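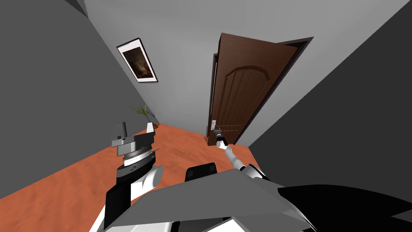
Simulated room with a brown door, partly open.

Pratero Vaccine Carrier, 16-dose tray model

We love this little carrier. The Pratero was made for outreach teams who walk the last stretch to a village and still need their vials cold at the end of it, and it does that job beautifully. Load it at the health post, close the lid, put it on your back and go – both hands stay free for the register and the marker pens.

The tray holds 16 vials upright, each in its own slot, so you can read the labels without lifting anything out. Around it sit four ice packs (included). With conditioned packs and the lid opened only during sessions, the carrier stays in the right range for 12 hours. The foam pad on top has slits for open vials, and it comes out for washing!

New on this version is the wider shoulder strap, which Ashok Katiyar asked for after a polio round in the Hirberg hill district. His team had been tying scarves under the old one. The buckle is bigger too, and you can work it with gloves on.

What comes in the box
Carrier with lid and strap
Four ice packs
Vial tray
2 foam pads
Dial thermometer
Card of cleaning instructions

Good to know
Never use packs straight from the freezer with freeze-sensitive vaccines. Let them sit until you can hear water moving when you shake them. Wipe the inside dry and store with the lid open.

Spare pads, trays and buckles are kept at our Stindcombe store and can be ordered one at a time. For campaign orders of 300 or more, please write to us early, as December fills up fast.

Fits the Matei trolley and wall rack.

Page updated 12/02/2023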